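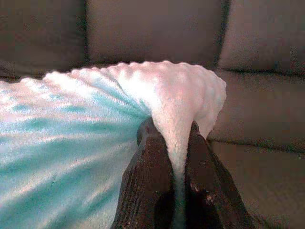 Fig. 1. Long-pile plush throw on a brown couch.

Textiles for the Home, Week 4
Pile, nap and why your sweater pills
Notes to go with Tuesday's lecture

Okay, a few of you asked me to write this one up properly because I talked too fast (guilty) and we lost the first ten minutes to the projector. So this is the cleaned-up version, with the stuff I forgot to say stuck in where it should have gone.

Start with the basic idea. A flat cloth is yarns crossing each other, or loops pulled through loops, and that's the whole fabric. A pile fabric has that same flat cloth as a base, which we call the ground, plus an extra set of yarns or fibers standing up out of it. Terry towels, velvet, corduroy, most carpet, fake fur, the throw in Fig. 1: all of them are a ground with something growing out of it. When you handle a swatch, turn it over first. The back usually tells you more than the front does, and it's the first thing I'll ask about in lab.

Loop pile and cut pile

If the extra yarn comes up, makes a loop and goes back down, that's loop pile. Your bath towel is loop pile on at least one side. If somebody has come along and sliced the tops off the loops, you get cut pile, where each loop turns into two little tufts. Velvet can be made a fun way: two cloths woven face to face with the pile yarns running between them, and then a blade goes down the middle and you get two velvets for the price of one setup. I love this. I could watch it all day.

Cut pile feels softer because you're touching fiber ends. Loop pile is generally tougher and soaks up water well, but it snags. If you own a cat, you already know. Snip a pulled loop level with the others, please don't yank it. In a woven towel one trimmed loop won't hurt anything.

Nap is a different thing

People mix these up every single year, and it was the most missed item on last January's worksheet. Pile is built in when the cloth is made. Nap is raised afterward, by brushing the surface with fine wires until fiber ends get teased up out of the yarns. Flannel is napped. Sweatshirt fleece is napped on the inside. Confusingly, sewing patterns say "with nap" for anything that looks different upside down, velvet included, and I can't fix that for you. Just know that the pattern envelope and this course are using the word in two different ways.

Direction and shading

Pile almost never stands dead straight. It leans. Stroke it one way and it lies down smooth, stroke it the other way and it pushes back at you. When it lies smooth toward you, light bounces off the sides of the fibers and the color looks paler and shinier. When you're looking into the ends, the color looks deeper. Same dye, same cloth! Long pile does this in patches, since it flops every which way, and that's why a plush throw can seem like several shades at once. Hortensia Paredes, who taught me upholstery back in Toledo, made us chalk an arrow on the back of every piece before we cut anything. I forgot once, on a chair with velvet on both arms, and one arm came out darker than the other. I still own that chair.

For cutting, all your pieces point the same way. Budget extra yardage for that.

Pilling

Pills are loose fiber ends that work out of the yarn, rub together and tangle into a ball. Short fibers pill sooner than long ones, and loosely twisted yarn sooner than tight. Wool pills a lot, but the little balls tend to break off in time. Polyester pills too, and there the fiber is so strong that it hangs on to the ball practically forever. A fabric shaver works fine. Go slowly on knits.

Washing the fluffy stuff

Cool water, gentle cycle, not much detergent, no fabric softener (it coats the fibers and they clump). Low heat or no heat if it's polyester or acrylic. High heat can soften those fibers so the tips curl and go crunchy, and no amount of brushing gets that back. Shake it out halfway through drying. Benjamín Herrera asked in class about ironing velvet: don't press down on it, steam it from the back and let it hang.

For next time

Bring 2 swatches from home, one pile and one napped, each at least the size of your palm. Label the back with the fiber content if you know it, and an arrow for direction. Thư Tiêu and Dexter, you two still owe me the burn test sheets from last week.

Read the carpet section in the packet, skip the tables. Lab is in room 247, and the magnifiers are in the gray cabinet, second shelf.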